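Keeping a Cleaning Corner in a Small Shared Flat
Project report, Household Studies, second term
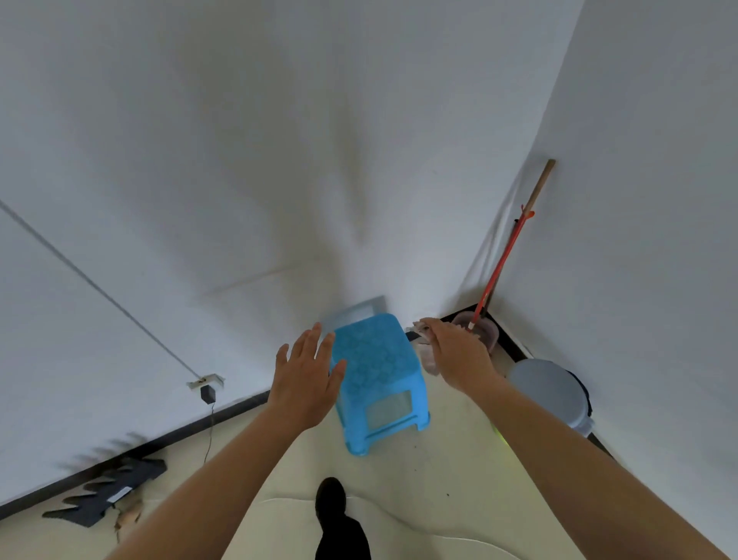
The project started with a complaint. In the flat on Cladgate where our group did its work, the cleaning things lived wherever the last person had left them, and a ten-minute sweep could take twice that once you had found the dustpan. We wanted to know whether giving these things one fixed spot would make daily cleaning shorter, and whether people would keep using the spot once the project stopped reminding them.

1. Background

The flat has two bedrooms, a kitchen and a short passage, with no closet. Before the project there was an agreement that the broom belonged in the kitchen, but the kitchen has very little free wall and it kept getting moved. Our course reader recommends storing cleaning tools close to where they are used. In a small flat almost everything is close, so we decided that being easy to see mattered more.

2. Choosing the corner

We considered three places: behind the kitchen door, under the window, and a narrow corner with white walls. The door hit the broom whenever it opened fully. The window spot was in the way of the drying rack. That left the narrow corner, which had been collecting bags and shoes.

One drawback was the cable that comes down the left wall to a small fixture near the baseboard. We agreed at the start that nothing should be pushed up against it and that the wet mop would stay in the bathroom. This rule cost us some floor space, but we did not want to change it later.

3. What went in

The list was kept short on purpose. The broom and dustpan share the right side. A round bucket with a lid stands by the wall near them. The light blue plastic stool goes in the corner too, as it is used for reaching high shelves and for sitting down to sort things. We had first planned a hanging rack from the Navthorpe catalog, but the flat is rented and we could not drill, so the rack was dropped and everything stands on the floor or leans.

Cloths and plastic bags were the hardest part. They have no shape of their own and tend to get left on top of whatever is flat, and a stool is very flat. In the first week the top of the stool was covered most evenings. We then made a rule that the stool had to be clear by bedtime, with used cloths going to the wash and bags going under the sink.

4. Method

Each person in the flat filled in a sheet on the kitchen wall after sweeping. It asked for the start time, the end time, and whether anything had to be looked for. We collected 33 sheets before the change and 30 after it. Sheets with a missing time were thrown out and are not part of those numbers. The total budget was 200, paid from our own pockets, and most of it was not spent.

We also did a short weekly reset. One person took everything out of the corner, swept the floor along the baseboards, wiped down the stool and put it all back. The order that worked best was broom and dustpan first, then the bucket, and the stool last — otherwise the stool had to be moved again to get at the rest.

The stool needed more wiping than we expected. Its top has a raised pattern of leaves or flowers, and dust settles in the low parts. A dry cloth slid over it. A damp one worked better, and an old toothbrush did the best job but took too long to use every week.

5. Results

Before the change, something had to be looked for in more than half of the sweeps, most often the dustpan. After the change this was rare. The sweeping itself took the same time as before, so what we saved was all in the looking. Some weeks the saving was up to 30 minutes for the whole flat.

The corner did not stay tidy by itself. When the weekly reset was skipped in November, shoes came back within days. The broom and dustpan still went back to their places, though, even in the bad weeks.

6. Problems and next steps

A broom leaning on a painted wall slides sooner or later. We tried a strip of rubber cut from an old Moroz bath mat and set under the bristles, and it helped a little. The corner is also too narrow for two people, which led to some arguments on reset day.

The group in Plonitz that is taking over the topic will try the same setup in room 307 of the student residence, where there is a closet to compare it with. We have passed on the blank sheets and our list. We suggested that they add a question about cloths and bags, as our sheet left them out and we only have our notes to go on.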